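Handgreifer im Test: Tiltetti von Hestetance

Wer einem Roboterarm Handgriffe vormachen will, braucht ein Werkzeug, das sich in der Hand halten lässt und trotzdem greift wie später die Maschine. Der Tiltetti von Hestetance ist so ein Gerät: Handgriff, zwei gebogene Finger, Weitwinkelkamera. Ich habe ihn im August zusammen mit Leonidas Deligiannis ausprobiert, zu Hause und mit Dingen, die ohnehin herumstanden. Das Gerät war geliehen und ist inzwischen zurückgeschickt.

Lieferumfang und Aufbau

Im Koffer liegen 2 Greifer, Ladekabel, Ersatzpads und ein gefaltetes Blatt mit der Kurzanleitung. Die gibt es nur auf Englisch. Der Zusammenbau beschränkt sich auf das Einklicken der Kamera und das Anziehen der Halteschraube, der passende Schlüssel liegt bei. Die Kopplung mit dem Rechner klappte beim ersten Mal nicht, nach einem Neustart der Software dann schon.

Der Griff ist für mittelgroße Hände gemacht. Leonidas hat große Hände und stieß mit dem Zeigefinger an das Gehäuse. Mir lag er gut, nach einer längeren Sitzung merkt man das Gewicht aber im Handgelenk.

Greifen

Wir haben 100 Durchgänge aufgenommen, immer nach demselben Muster: annähern, zugreifen, anheben, ablegen. 80 davon waren brauchbar. Beim Rest rutschte entweder etwas weg oder die Aufnahme hatte Aussetzer. Runde Dosen mit Deckel hält der Greifer sicher. Flache, schmale Teile sind schwieriger, weil man die Finger fast parallel zur Unterlage führen muss und dann mit den Knöcheln aufsetzt.

Schachteln auf weichem Untergrund sind ein Fall für sich. Auf der Matratze gibt alles nach, und wenn ein Finger früher anliegt als der andere, kippt der Karton. Besser geht es, wenn man beide Pads erst mit Abstand links und rechts davon ausrichtet und dann langsam schließt. Die blauen Pads mit dem feinen Rautenmuster haben auf Pappe guten Halt. Offene Klappen sollte man vorher nach außen legen, sonst geraten sie zwischen die Finger.

Kamera und Software

Der Bildwinkel ist groß, am Rand biegen sich gerade Wände deutlich. Für die Auswertung stört das nicht, die Software rechnet die Verzeichnung auf Wunsch heraus. Gegenlicht vom Fenster mag die Kamera weniger, ein Tuch vor der unteren Hälfte der Scheibe reicht als Abhilfe. Der interne Speicher fasst laut Anleitung 1.000 kurze Aufnahmen, so weit sind wir nicht gekommen. Beim Export fehlt eine Möglichkeit, mehrere Durchgänge auf einmal umzubenennen.
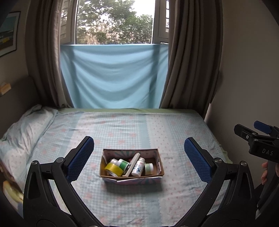
Fazit

Mechanisch ist der Tiltetti ordentlich gemacht, die Gelenke hatten am Ende kein spürbares Spiel. Abzüge gibt es für den engen Griff und den umständlichen Export. Für kleine Labore und Werkstätten kann ich ihn empfehlen. Wer große Hände hat, sollte ihn vor dem Kauf einmal halten.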